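검색어를 입력하세요 검색 닫기
마지막 업데이트: 10월

1/
요즘 주변에서 "그래서 기계가 집안일이나 가게 일을 언제쯤 해주는 거냐"는 질문을 부쩍 자주 받아요. 제가 동네에서 컴퓨터 수리점을 하면서 자동화 얘기를 워낙 떠들고 다니니까 그런가 봐요. 한 번은 길게 써야지 써야지 하다가, 마침 가게 문 닫고 차 한 잔 내려놓은 김에 풀어봅니다. 좀 길어요. 설거지하시면서 읽으셔도 됩니다 (설거지 얘기도 나와요!)

2/
먼저 집 얘기부터 할게요. 저희 집에는 로봇청소기가 있고, 식기세척기가 있고, 건조기가 있습니다. 셋 다 정말 고마운 물건이에요. 그런데 가만히 보면 이 친구들이 해주는 건 일의 한가운데 토막이더라고요. 그릇을 넣고 꺼내는 건 제가 하고, 양말을 뒤집어 개는 것도 제가 하고, 청소기가 지나갈 길에 있는 충전선을 치우는 것도 제가 합니다.

3/
특히 빨래 개기요. 어머니는 텔레비전 보시면서 손도 안 보고 수건을 개시거든요. 그걸 기계한테 시키려면 수건이 어디서 어디까지인지, 어느 귀퉁이가 위로 올라와 있는지부터 알아야 하는데, 수건이라는 게 매번 다르게 구겨져 있잖아요. 천은 정말 어려운 재료예요. 저는 딱딱한 물건 만지는 일을 해서 그나마 다행이라고 생각했는데, 생각해 보니 제 일도 만만치가 않습니다.

4/
가게 일 얘기로 넘어갈게요. 들어오는 일의 절반쯤은 데스크톱 본체를 눕히고 옆판을 열고 부품을 꽂거나 빼는 일이에요. 메모리, CPU, 하드디스크, 확장 카드. 순서는 늘 비슷하고, 부품 규격도 정해져 있고, 설명서에 사진도 다 있어요. 종이로만 보면 이보다 자동화하기 좋은 일이 있을까 싶죠.

5/
작업대에 이렇게 펼쳐 놓고 보면 생각이 좀 달라집니다. 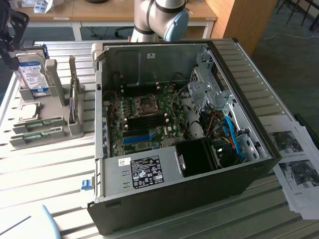

옆으로 눕힌 본체와, 왼쪽 거치대에 놓인 CPU, 초록색 메모리 두 개, 하드디스크. 소켓도 메모리 슬롯도 다 비어 있는 상태.

6/
저는 저 열린 소켓만 보면 아직도 어깨에 힘이 들어가요. CPU를 올릴 때는 누르는 게 아니라 놓는 거라고 배웠습니다. 방향 표시를 맞추고, 살짝 내려놓고, 제자리에 앉은 느낌이 나면 그때 고정쇠를 내리는 거죠. 그 "앉은 느낌"이라는 걸 저는 말로 설명을 못 하겠어요. 처음 배울 때도 사장님이 "이제 됐다" 하시면 그런가 보다 했고, 몇 달 지나서야 제 손가락이 알더라고요.

7/
반대로 메모리는 꽤 세게 눌러야 해요. 처음 해보는 손님들이 제일 많이 실패하는 게 이거예요. 부러질까 봐 살살 꽂아 놓고는 "화면이 안 나와요" 하고 들고 오시거든요. 같은 보드 위, 한 뼘도 안 되는 거리에서 하나는 깃털처럼 놓고 하나는 체중을 실어 눌러야 합니다. 사람 손은 이걸 아무렇지도 않게 바꿔가며 하는데, 기계 입장에서는 완전히 다른 두 가지 일인 거죠.

8/
그리고 선이요, 선! 제가 자동화 얘기할 때마다 결국 선 얘기로 끝난다고 아내가 놀립니다. 빨간색 노란색 검은색 전원선에 파란 SATA 케이블까지 한데 엉켜 있는 걸 보시면 제 마음을 아실 거예요. 메모리 슬롯은 어느 집 본체든 그 보드의 그 자리에 있지만, 선은 열 때마다 다른 모양으로 누워 있어요. 젖히면 다시 돌아오고, 하나를 당기면 다른 게 따라오고요. 빨래랑 똑같습니다. 결국 흐물흐물한 것들이 문제예요.

9/
그래도 저는 비관하는 쪽은 아니에요. 지난 겨울부터 Ultum이라는 작은 모임에 나가고 있는데, 가게 하시는 분들이 모여서 어떤 일을 기계에 넘길 수 있을지 서로 적어 와서 얘기하는 자리입니다. 세탁소, 빵집, 자전거포, 저 같은 수리점까지 업종이 다 달라요. 거기서 가게 일을 잘게 쪼개서 적어 봤더니 모두 합쳐 207가지가 나왔어요. '봉투 벌리기' 같은 것도 하나로 쳤으니까 쪼개기는 참 잘게 쪼갰죠 ㅎㅎ

10/
그중에서 "지금 나와 있는 기계에 당장 맡겨도 마음이 놓이겠다"고 다들 동의한 게 44가지였습니다. 저는 생각보다 많아서 놀랐는데, 빵집 사장님은 생각보다 적다고 서운해하시더라고요. 대부분 무게를 재고, 같은 자리에서 같은 자리로 옮기고, 정해진 시간만큼 돌리는 일이었어요. 제 수리점 일은 그 안에 일곱 가지 들어갔고요. 부품 분류, 나사 크기별로 나누기, 라벨 붙이기, 뭐 그런 것들입니다.

11/
제일 재미있었던 건 세탁소 사장님 말씀이었어요. 다림질은 차라리 넘기겠는데, 주머니에 뭐가 들었는지 확인하는 건 못 넘기겠대요. 영수증인지 반지인지 사탕인지에 따라서 다음에 할 일이 달라지니까요. 그 말 듣고 저도 무릎을 쳤습니다. 본체를 열었을 때 먼지를 털지, 부은 콘덴서를 먼저 볼지, 손님이 예전에 대충 끼워 둔 나사를 찾을지, 그게 다 주머니 뒤지는 일이랑 비슷하거든요.

12/
그래서 누가 물어보면 저는 요즘 이렇게 대답해요. 부품이 정해진 칸에 놓여 있고, 본체가 같은 방향으로 누워 있고, 꽂을 자리가 훤히 보이면, 꽂는 일 자체는 머지않았다고 봅니다. 손님이 쇼핑백에 담아 온 십 년 된 본체를 받아서 "뭐가 문제인지 봐 주세요" 하는 말에 답하는 건 훨씬 나중일 것 같고요. 그 사이 어디쯤에서 우리가 꽤 오래 살지 않을까요.

13/
부품 칸 얘기가 나와서 말인데, 이건 사람한테도 정말 좋습니다. 저는 오래도록 부품을 그냥 정전기 방지 매트 위에 늘어놓고 일했거든요. 그러다가 자리를 딱 정해 두는 거치대를 쓰기 시작했더니 저부터가 실수가 줄었어요. 하드디스크는 세워 두고, 메모리는 홈에 눕혀 두고. 기계가 일하기 좋게 정리하는 게 결국 피곤한 저녁의 저한테도 좋더라는 얘기입니다. 주방도 마찬가지예요. 뒤집개 자리를 정해 두세요, 꼭이요.

14/
작업 순서를 사진이랑 같이 종이로 뽑아서 옆에 두는 것도 추천해요. 요즘 세상에 무슨 종이냐 하시겠지만, 장갑 낀 손으로 화면 넘기는 것보다 백 배 편합니다. 제 건 글이 점점 길어져서 지금은 문장이 644개나 돼요. (편집 프로그램이 세어 준 거예요, 제가 센 거 아닙니다!) 쓰다 보면 내가 손으로만 알고 있던 게 뭔지 보이는데, 그 부분에서 꼭 문장이 막혀요. 소켓 얘기 쓸 때도 한참 막혔습니다. 결국 "가만히 내려놓는다"라고만 썼어요.

15/
반론도 몇 개 받았으니 답을 드릴게요. "공장에서는 벌써 다 기계가 하지 않느냐" 하신 분, 맞는 말씀이에요. 그런데 공장은 기계한테 맞춰서 부품도 선도 미리 가지런하게 들어오잖아요. 저희 가게나 여러분 댁 싱크대는 그렇지가 않죠. 식탁 위에 어제 먹던 귤이 있고, 그 옆에 안경이 있고, 그 밑에 고지서가 있고.

16/
"사장님 일자리 없어지는 거 걱정 안 되냐"는 질문도 있었는데, 음, 걱정이 아주 없다고는 못 하겠어요. 다만 저는 나사 분류하는 시간이 없어지면 그 시간에 손님이랑 얘기를 더 하고 싶어요. 사진 날아갔다고 울먹이면서 오시는 분들한테는 그 얘기 들어드리는 게 수리의 절반이거든요. 그건 제가 오래오래 하고 싶은 부분입니다.

17/
빨래 개는 기계 나오면 저한테 제일 먼저 알려 주세요. 진심이에요. 양말 짝 맞추는 기능까지 있으면 돈을 더 낼 의향도 있습니다. 어머니는 그 돈으로 고기나 사 먹으라고 하시지만요.

18/
다음에는 선 정리 얘기만 따로 한 타래 써 볼게요. 케이블 타이를 언제 자르고 언제 남겨 두는지, 파는 사람마다 말이 달라서 저도 정리하면서 배우는 중이에요. 궁금한 거 있으면 댓글로 남겨 주세요. 저녁 아홉 시 넘어서 하나씩 답해 드릴게요. 긴 글 읽어 주셔서 고맙습니다!

이 사이트는 더 나은 이용 환경을 위해 쿠키를 사용합니다. 계속 이용하시면 쿠키 사용에 동의하는 것으로 간주됩니다. 동의 설정 변경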